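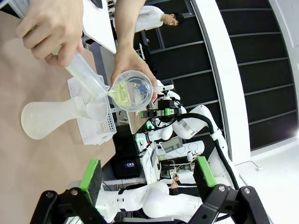

Cerkinus opens its doors for a summer of kitchen-table chemistry

June 17, 2018

Cerkinus, the community science workshop on the old ropeworks site, is delighted to announce its first full summer programme of practical chemistry for adults. Bookings are open now for twelve evening courses and a run of Saturday drop-ins, all of them meant for people who last wore a lab coat at school, or who never got the chance to.

The programme is called Atura, and it has been a long time coming. Cerkinus began four years ago as a shared shed with a sink, two benches and a waiting list. Last winter the workshop took on the ground floor of the building next door, and the extra space means that courses can run side by side for the first time. There is a proper wash-up area, a new store room and — at last! — a teaching room where everyone can see the board.

Every course starts from something people already use or eat. Early evenings in the programme cover soap, indigo dyeing, vinegar, bread and hard water. Later ones go further, into plant pigments, simple titration and the making of cyanotype prints. Each evening lasts two and a half hours with a break in the middle, and each group is kept to 10 people so that everybody does the work with their own hands.

"I want people to go home with stained fingers and a page of notes they can read," said Aurelia Tanner, who put the programme together. "When I taught in schools we had 40 minutes, and ten of those went on finding the goggles. With a whole evening you can get something wrong, have a cup of tea, and then do it again. That second go is my favourite part of the job."

Measuring comes up on nearly every course, and the opening session, Reading the Line, is given over to it entirely. It covers pouring, levelling, reading a scale at eye height, and what a kitchen jug can and can't be trusted with. Regular visitors have been asking for a session like it ever since the dye group spent most of a spring trying to get the same green twice.

The dye group itself returns in a larger form. Banafsheh Abbasi will lead four linked evenings on plant colour, working with weld, madder, onion skins and walnut husks, most of them grown or gathered within walking distance of the workshop. Those who sign up for all four will make a sample book of 36 shades on wool and cotton, with the recipe written beside each one.

"Weld is a wonderful plant and it grows out of the car park," said Banafsheh Abbasi. "It gives you this clean, sharp yellow, and then a little bit of iron turns it to moss. I have been doing this for years and I still call people over to look."

Food gets plenty of attention too. Văn, the bakery and noodle kitchen two streets away, is hosting a pair of evenings on fermentation in its own premises once the day's baking is done. One deals with sourdough and the other with pickled mustard greens, and both include supper. Places for these are a little dearer to cover the ingredients, and anyone with a food allergy is asked to say so when booking.

Water is the subject of the most ambitious part of the summer. With Rastik, the riverside walking club, Cerkinus will run a series of morning walks along the mill stream, stopping to collect samples that the group then brings back and tests for hardness, acidity and nitrate. The walks are led by Ngaio McAlister and the route is flat for most of its length, with one stile near the sluice. Stout shoes are a good idea after rain. Dogs on leads are welcome on the walk but will need somebody to mind them outside while the testing goes on.

Results from the walks will be written up on the big chart in the entrance hall, where visitors can follow the stream through the summer. The first column, filled in by members in the spring, is up already, and it has started some lively arguments about the bend below the allotments.

Young people have not been left out. Children of 10 and over may come to the Saturday drop-ins with an adult, and there is a special afternoon on crystals in the last week of the school holidays. The evening courses are for those aged 16 and up.

Cerkinus has kept prices as low as it can. A single evening costs £12, with a reduced rate of £5 for anyone who asks for it. No proof is needed. Saturday drop-ins are free, though a donation towards materials is always welcome. Coats, gloves and eye protection are provided, in a good range of sizes, and long hair should be tied back. The whole ground floor is step-free and one bench in each room can be lowered for people working from a seat.

The summer begins with an open evening on the last Thursday but one of June, from six until nine. Tutors will be on hand to talk about their courses, the indigo vat will be running (bring an old handkerchief or a plain cotton sock) and Văn is sending over several trays of sesame buns. There is no need to book for the open evening.

Places on all courses can be reserved in person at the front desk or through the Cerkinus website. The printed programme is available from the library, the bakery and the workshop itself, and a large-print version can be posted on request.

Press enquiries: Rahel Stöckli, Cerkinus press desk. Interviews with tutors and visits to the workshop before the open evening can be arranged.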